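Break Room Board > Work Talk > Robots on the job

Robot does the kitchen reset now, what happens to us?

salma_f
Thu 13 June
So I do the day shift at Mahrous, in the staff kitchen (200 people on a busy day, yes, out of one kitchen). Since the start of the month the robot does most of the reset. Clearing the table, sorting the shelf, putting the packets and cups back where they go. My hours are the same so far but my day is totally different – I used to be on my feet and chatting with everybody, and now I stand by and wait for it to need me! Some days I love it. My back sure does. Other days I feel like a babysitter. Shelf work is the slow part, it takes its sweet time over every little wrapper.

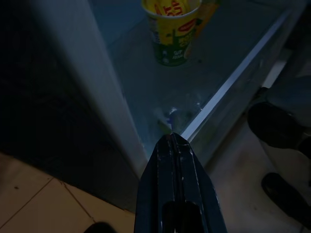 Oldřich
Babysitter is exactly the word we used at Feltemard. Give it six weeks and ask who's on the schedule. We went from two people on lates to one, and the one got all the messy jobs the machine won't touch.

lucia_g
I don't buy that, Oldřich. We've had ours at Wilutura since last year and the hours stayed put. What changed was the lifting and the bending, and I don't miss either one.

salma_f
Well, I asked my manager straight out and got "no plans at this time", so make of that what you will, lol. The table is where I still earn my keep. People leave every kind of thing on it, bowls and cans and bottles and half their snacks, and somebody has to say what's trash and what's lunch. I logged 42 calls for help last week, nearly all of them from the table.
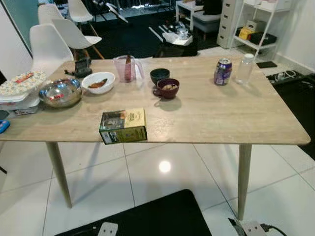 Re: Who gets paid for the helping?

Orsolya B
Keep that log, Salma!! Answering those calls is skilled work and it should be in your job description, with a rate next to it. We got ours added, but only after a lot of nagging.

Oldřich
Agree on the log. Still say they'll use the number to cut you once it drops.

lucia_g
Or they train her up to run three of them. That happened too, you know.

salma_f
I'd take the training. I'd want it in writing first though. Meeting with my manager is Tuesday, I'll bring the log and post how it goes.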